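Gedine Household Goods – Packing and Returns Working Group
Minutes of the May meeting, packing room, 2:00 p.m.

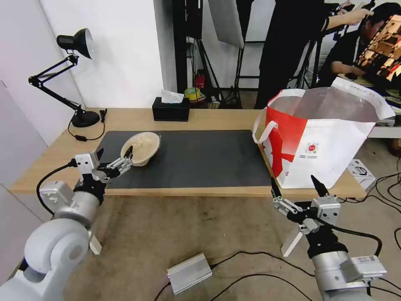
1. Packing table layout. The group reviewed the layout proposed for the gift wrap and carry-out counter. The present arrangement keeps the black mat over most of the tabletop, with the item to be packed on the left and the open shopping bag standing at the right end. The beige bowl was on the mat and the white bag with the red graphic stood ready with its silvery liner in place. It was agreed that the left-to-right order will be kept. The tissue box stays at the back of the table. Its position on the mat was considered and rejected, as it takes up wrapping space.

2. Desk lamp. The lamp remains at the left rear corner. The cord currently crosses the tabletop. Members asked for it to be run along the rear edge and held with two clips, with the inline switch left within reach. Facilities to action before the next meeting.

3. Bag stock. Bags on hand: 2779 large, 1642 medium. The Akande order for large bags is on hold until stock falls below the reorder point. Medium bags will run short first, and a repeat order was approved at the same price. Liners are to be ordered in matching quantities. There was a question about whether liners are needed for ceramics at all – deferred to item 5.

4. Breakage. Of the 122 returns logged since the last meeting, 3 were recorded as broken in carry-out bags. All of these were bowls packed on their side. The packing sheet will be amended to read: bowls go in base down, tissue inside the bowl, one folded sheet under the base. Bowls over the width of the bag bottom are to be boxed first. The sheet will be reprinted and fixed to the wall above the table at eye level.

5. Liners. Eltel has quoted for a heavier liner. Samples were passed around. The heavier liner holds its shape better but is slower to open, and staff on the late shift found that it sticks to tissue. Decision: stay with the present liner for another quarter, and test the heavier one on boxed items only.

6. Small boxes. Small cartons have been left on the floor beside the table during busy periods. These are to go on the lower shelf. Hitis will be asked to quote for a second shelf unit, same depth as the existing one, no casters.

7. Mat. The mat is to be wiped at the start and end of each shift. Tape is not to be cut on it. A spare is held in the stockroom – top shelf, behind the ribbon.

8. Any other business. The request for a second tape dispenser was approved. The request for a stool was carried over.

Meeting closed at 2:50 p.m. Next meeting in the same room, date to be circulated with the revised packing sheet.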